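**La bibliothèque d'outils change de salle et d'horaires**

14 mai 2020

La bibliothèque d'outils de Triltolmont rouvre ses portes après deux mois de fermeture. Le prêt reprend pour tous les adhérents à jour de cotisation, avec quelques règles nouvelles qui resteront en place jusqu'en novembre au moins. Nous les donnons ici en une fois, merci de les lire avant de venir.

D'abord, l'adresse. Nous quittons le local de la rue des Tanneurs, trop étroit pour respecter les distances, et nous nous installons dans l'ancienne mercerie Qureshi, à côté du lavoir. L'entrée se fait par la vitrine, la sortie par la cour. Le bail est signé pour deux ans. Le loyer est de 380 euros par mois, charges comprises, soit un peu plus qu'auparavant, mais la surface a doublé et il y a enfin un point d'eau.

Les retraits se font sur rendez-vous. On réserve par téléphone ou par le formulaire du site, on reçoit un créneau de dix minutes, et l'on vient seul. Les retours n'ont pas besoin de rendez-vous : un bac est à disposition dans la cour aux heures d'ouverture. Chaque outil rendu est essuyé puis mis de côté trois jours avant de repartir. Les délais seront donc plus longs que d'habitude pour les articles très demandés — la ponceuse à parquet, le taille-haie, l'échelle de toit. Pour ceux-là, mieux vaut réserver une semaine à l'avance.

Le catalogue compte maintenant 465 références. Il s'est enrichi pendant la fermeture, beaucoup de gens ayant vidé leur garage. Les nouveautés sont surtout du petit outillage à main : tournevis, limes, serre-joints, clés plates. La famille d'un ancien menuisier de Nendthorpe nous a aussi confié une série de rabots en bon état, que nous prêterons une fois les fers affûtés. Nous n'acceptons plus de dons jusqu'à nouvel ordre, faute d'étagères.
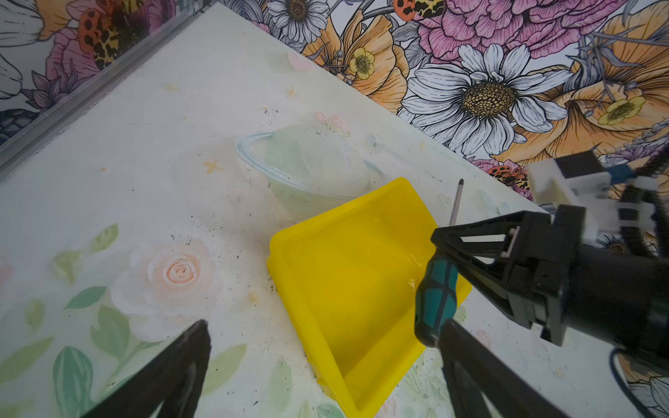
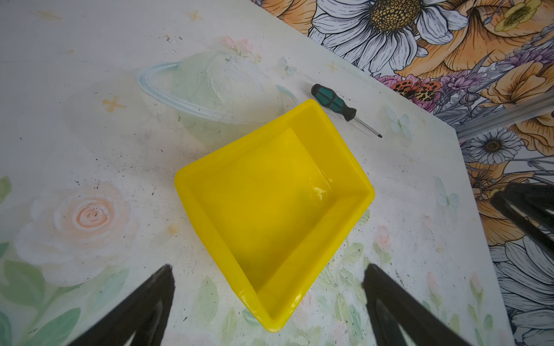
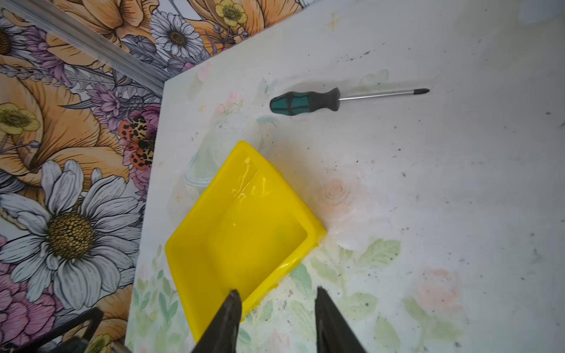
*Bac jaune sur plateau à fleurs.*

Durée du prêt : elle reste de deux semaines, renouvelable une fois si personne n'attend. Les amendes de retard sont supprimées pour tous les emprunts faits avant la fermeture. Il manque encore 59 outils à l'appel, ce qui est normal vu les circonstances, mais regardez tout de même dans vos caves et vos coffres de voiture. Si un outil est cassé, rapportez-le avec un mot qui indique la panne. On ne vous demandera rien pour une usure ordinaire.

La cotisation annuelle ne change pas. Les adhésions en cours sont prolongées de deux mois, sans démarche à faire. Ceux qui préfèrent laisser ces deux mois à l'association peuvent le signaler lors de leur prochain passage.

L'atelier de réparation du soir ne reprend pas pour l'instant. Heino Priedītis, qui l'anime depuis l'ouverture, tient à la place une permanence par téléphone. Il répond aux questions simples : changer un joint, remonter une poignée de porte, choisir une cheville pour un mur creux. « Beaucoup de gens forcent sur une vis avec un embout trop petit et abîment la tête. Il faut essayer la taille au-dessus avant d'appuyer », rappelle-t-il. Pour les pannes électriques, il ne donne pas de conseils à distance et renvoie vers un professionnel.

Côté matériel, la perceuse à colonne est indisponible. Le mandrin est parti en réparation chez Evska et le devis s'élève à 130 euros. Elle devrait revenir avant l'été. La scie sauteuse numéro deux est retirée du prêt, son interrupteur restant parfois bloqué en marche. L'autre est toujours disponible, avec des lames neuves pour le bois. Les lames pour métal sont à la charge de l'emprunteur.

Nous cherchons deux personnes pour tenir l'accueil le matin, une fois par quinzaine. Il n'est pas nécessaire de s'y connaître en outillage, le fichier indique tout. Il faut pouvoir porter une caisse de dix kilos et être à l'aise avec un tableur. Nous cherchons aussi une armoire métallique qui ferme à clé, d'une profondeur d'au moins quarante centimètres. Nous pouvons venir la prendre sur place si elle se trouve à Triltolmont ou à Nendthorpe.

L'assemblée générale, prévue ce printemps, est reportée à novembre. Les comptes seront envoyés par courriel d'ici là, et une version papier pourra être retirée à l'accueil sur demande.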